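Galeria: comparação de garras paralelas, bancada de Tullport

Série de agosto, montada por Mwanahawa Rashidi para a Vastoditz. Comparamos as pontas Drastov, de superfície texturizada, com as Bañuelos, lisas, em objetos leves e irregulares. Cada par fez 16 tentativas por objeto, com a mesma trajetória e a mesma força de fecho.

As pontas lisas perderam o pão entrançado em 7 tentativas; as texturizadas, em nenhuma. A pega pela extremidade continua a ser o caso mais difícil – o peso fica todo de um lado e a peça tende a rodar entre os dedos. Os ensaios de desgaste, a 1.000 ciclos, ficam para outra página.

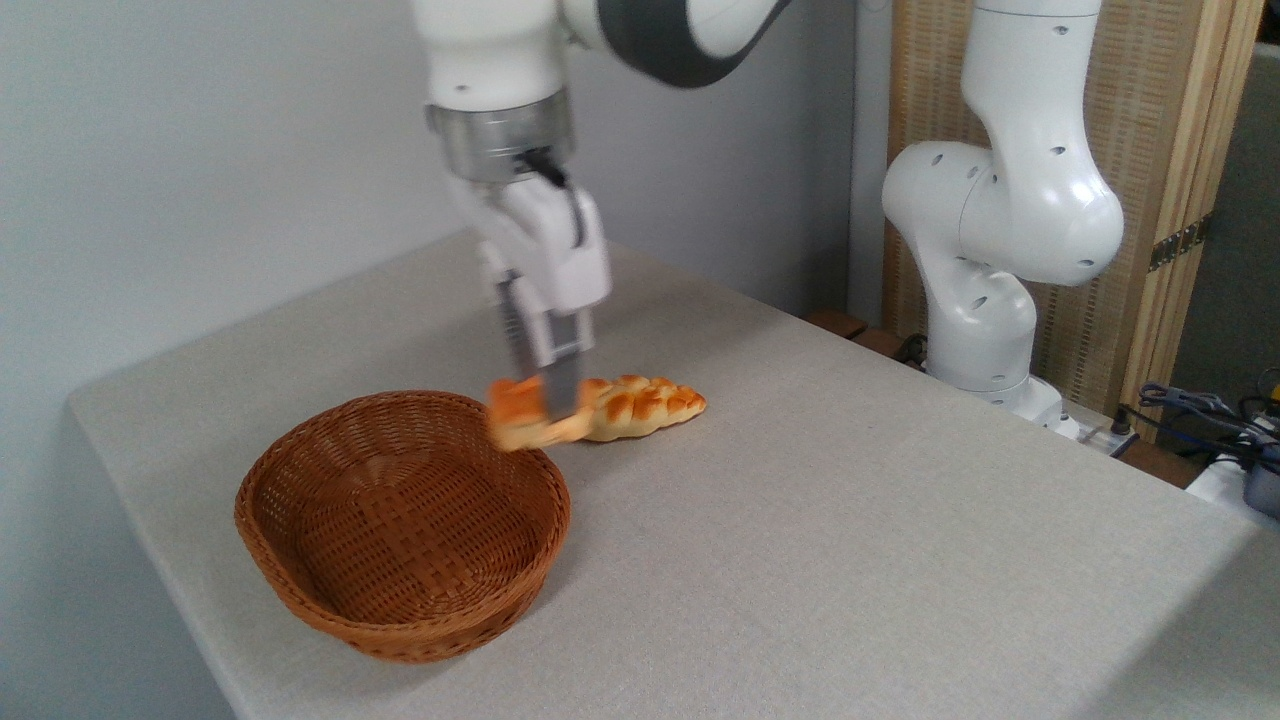

Pega pela extremidade: pontas texturizadas fechadas no pão entrançado, junto ao rebordo do cesto de vime.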